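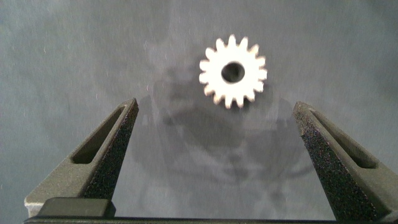

What is a gear, and why does it have teeth?

Teeth are usually for biting. A gear's teeth have never bitten anybody, unless you count fingers, and we will come to fingers later.

A gear is a wheel with bumps all the way round its edge. The bumps are the teeth. Put two gears side by side so that the teeth of one fit into the gaps of the other, then turn the first. The second has no choice. It turns too, like a little brother being pulled along at the shops.

The small white one at the top of this page is called a spur gear. That is the plainest sort there is: flat, round, with its teeth pointing straight out. Count them and you should get sixteen. (If you got fifteen, you started in one place and stopped in another. Put your finger on the first tooth next time.)

The hole in the middle

A gear without a hole is a biscuit. The hole is where a rod goes, and the rod is called an axle or a shaft, depending on which grown-up you ask. The gear and the rod can be fixed together, so that when one spins, so does the other. Or the gear can be left free to spin on the rod by itself.

The hole has to be right in the middle. If it is a bit to one side, the gear wobbles round like a bicycle with a bent wheel, and its teeth bump into its neighbour's and then miss them altogether.

Fast, slow and the wrong way round

Two gears that touch always turn in opposite directions. Push one clockwise and the other goes anticlockwise, every time, however nicely you ask. If you want the last gear to go the same way as the first, put a third one in between.

Now for the useful bit. Suppose a gear with 16 teeth is pushing a gear with 32. The small one has to go round 2 times to get the big one round once. So the big gear is slower, but it turns with more strength. Swap them over, so that the big one does the pushing, and the small one whizzes round with hardly any push in it. You can have fast or you can have strong. People have been trying to get both for free for a very long time and the gears are not interested.

Bicycles do this with a chain. When you change gear for a hill, your legs go round more times and the hill feels less horrible. The hill is exactly the same size as before.

Do teeth have to be pointy?

No, and it's better if they aren't. Look at the teeth on the white gear and you will see that the tips are blunt and rounded. Sharp points would snap off or wear away, and the gear would be bald in no time. Blunt teeth can roll against each other and slide out again without a fight.

Where to find some

Wind-up toys are full of them. So are salad spinners, hand whisks, and the sort of clock that ticks. Gears can be made of metal, plastic or wood, and the very big wooden ones in old windmills were taller than the miller.

Make your own

You will need stiff cardboard from a box, two round lids the same size, a strip of corrugated card with the bumps showing, glue, and two drawing pins.

Cut the strip so it goes once round a lid, bumps outwards, and glue it on. Do the same with the other lid. Wait for the glue to dry. (Everyone skips this step. Everyone is sorry.)

Ask a grown-up to push a drawing pin through the middle of each lid into the cardboard, with the bumps just touching. Turn one lid slowly.

If it sticks, the lids are too close. If the other lid just sits there, they are too far apart. Move one pin a tiny bit and try again.

And fingers: keep them out of the place where the teeth meet. Cardboard gears will only pinch. Metal ones don't know the difference between a tooth and you.

Words to know

Axle: the rod a wheel turns on.
Mesh: what gears do when their teeth fit together.
Spur gear: a flat gear with straight teeth.

Written by Oluwaseun Ajayi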